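Dial reading with Plindis – project report, part two
Daranee Wannasri

So my half of the project was the perception code. Plindis has to find a round gauge in head-camera video, work out which way each needle points, and skip any image where a hand or a cloth gets in the way. That last bit ate most of April!

I labeled 478 images by hand, and the cleaning clips were easily the hardest. The first version of my needle finder just took the longest dark line inside the rim, which was fine until fingers showed up on the glass and it started calling their edges needles. 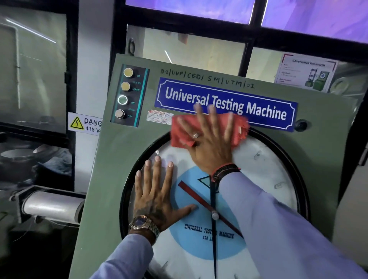

Wiping the dial of the 600 kN universal testing machine. The red needle runs across the face.

My fix was to run a hand mask first (I used the one from our Fostilum toolkit), grow it by a few pixels, and only then look for lines through the hub. If the mask covers too much of the scale, the reader returns "blocked" and no number at all. I also split the red and black needles by color before fitting – should have done that on day one.
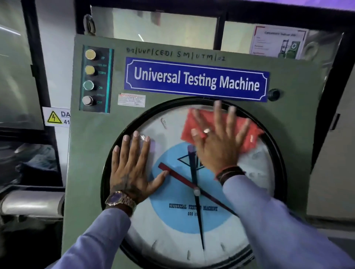
The color split does get shaky when the cloth is close to the red needle's color, so I added a check that the line has to pass near the hub. I kept 60 of the labeled images aside for testing and still have to rerun them with the new check. The script and labels are in the Cestilwood folder, and the threshold is set at the top of the config file.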